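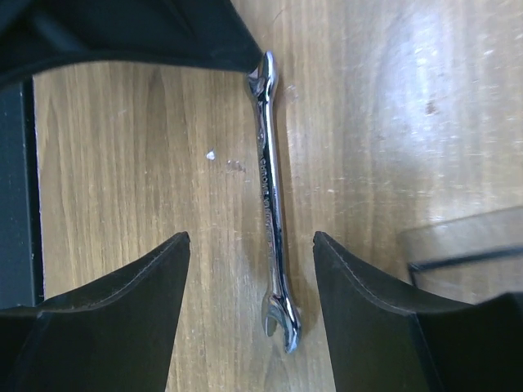

Chrome vanadium, it says on the handle.

The coach was meant to leave Lernlow at 5 in the morning and of course it didn't, because half the supply teachers in the county were still queuing for the one working toilet in the leisure centre. I had a placard under my arm that said PAY US FOR MAY in green poster paint. I'd done it on the kitchen floor the night before and the second P had gone wonky, so from a distance it looked like we wanted to be aid.

I should explain May. In May the county changed the way it paid supply staff, and the new way turned out to be not paying us. There were 400 of us on the list. We got a letter saying there had been a delay, then a letter saying sorry for the confusion caused by the first letter, and then it was the summer holidays and the letters stopped. I'd covered a whole month of Year 9 geography. I know things about oxbow lakes now that I will never be able to forget, and I hadn't had a penny for it.

So, Warkport. That's where the education minister has her house, up on the hill in Beaulieu Terrace, with a view of the harbour and a very nice hedge. The union had told the police and the police had told us which pavement.

I sat next to a woman who taught chemistry and had brought a whole fruit cake in a tin. She cut it with a ruler.

"Have you done one of these before?" she asked me.

"Once," I said. "At university. I think it was about the price of chips."

"Did you win?"

"They took chips off the menu."

She thought about that for a good two miles and then gave me another slice.

It was raining when we got there, that fine sideways stuff you get by the sea, and the paint on my placard started to run almost at once. There was a man with a megaphone who was supposed to lead the chanting, only he'd written a chant with far too many words in it. Something about statutory obligations. We all came in at different places, like a round, and in the end somebody's little boy shouted "Give my mum her money!" and we went with that instead. It was miles better. You could do it in time with your feet!

We'd been going for an hour, I suppose, when the front door opened. Everything went quiet. Out came an old man in slippers with a dog, a fat brown thing called Cornell (it was on the tag, I had a good look later), and he walked down the path and stood at the gate looking at us.

"She's not in," he said. "She's at the other house."

There was a bit of a murmur at that. The other house!

"When's she back?" shouted the chemistry teacher.

"I'm only her father," he said. "She doesn't tell me." Then he peered at my placard, which was mostly green dribble by then. "What are you after?"

So I told him. I hadn't planned to. I told him about May and the letters, and that what they owed me would come to nearly 3,000 pounds, and that I'd been putting the shopping on a card. He listened to all of it with the rain coming down on his slippers.

"I taught woodwork," he said, when I'd finished. "Thirty-odd years. They never paid us right either."

He handed me the lead, just like that, and went back inside. I stood there holding the minister's father's dog while a policeman looked at me and I looked at the policeman. Through the front window we could all see the old man pick up the telephone.

The chanting started up again behind me, quite softly at first — "Give my mum her money" — and Cornell sat down on my foot.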